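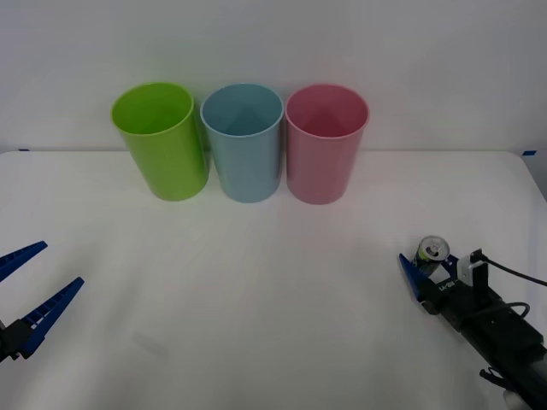
Green, blue and pink plastic cups on a white table.

FLALDALE, 10/17/21 - Families with children at Flaldale's public preschools will be asked to send in one reusable plastic cup per child starting in November, when the schools stop buying paper cups for snack time.

The change was approved this week by the preschool office and covers 7 classrooms at two sites, the Solheim building and the smaller Emov annex. Bhupendra Dwivedi, who manages supplies for both, said the schools now go through 2000 paper cups in an ordinary month and more when the weather is warm.

"We looked at the bill and we looked at the trash bags," Dwivedi said. "The kids use a cup for a few minutes and then it's gone. A plastic one will last them the year if it doesn't get stepped on."

Parents may send any plain plastic cup without a lid, handle or straw. Cups should stand up on their own and be small enough for a child to hold with both hands. Glass and metal cups will be sent home. Each cup needs the child's first name and last initial on the bottom in permanent marker.

Cups will stay at school during the week and will be washed in the kitchen after each use. They go home on the last school day of the week for a proper cleaning. Families who can't send a cup can pick one up at the front office at no charge. The district has ordered 800 from Fadetti, a kitchenware wholesaler, to cover those requests and to replace cups that crack or go missing.

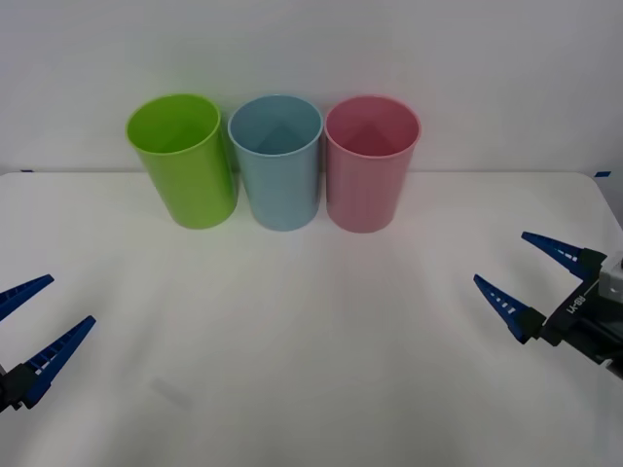

Plain cups with an open top are what the schools are asking for.

Shireen Tshabalala, a lead teacher at Solheim, said color will matter more than parents might expect. Most of the children in her room are not reading yet, and she plans to seat them so that no two at a table have the same one.

"If you have a green, a blue and a pink at one table, they know which is theirs," she said. "If you have three blues, somebody is drinking somebody else's milk."

Tshabalala said teachers will put the cups out before the children sit down and collect them in a tub afterward. Pouring will still be done by adults in the younger rooms. In the two oldest rooms, children will start pouring their own water from small pitchers after the winter break.

A few parents have asked about colds being passed around. Dwivedi said the kitchen dishwashers already handle the plates and spoons from lunch and have room for the cups. Any cup that is dropped on the floor during snack will be swapped for a spare.

Paper cups will still be kept on hand for field trips and for visitors. Questions can be taken to the front office at either building during school hours.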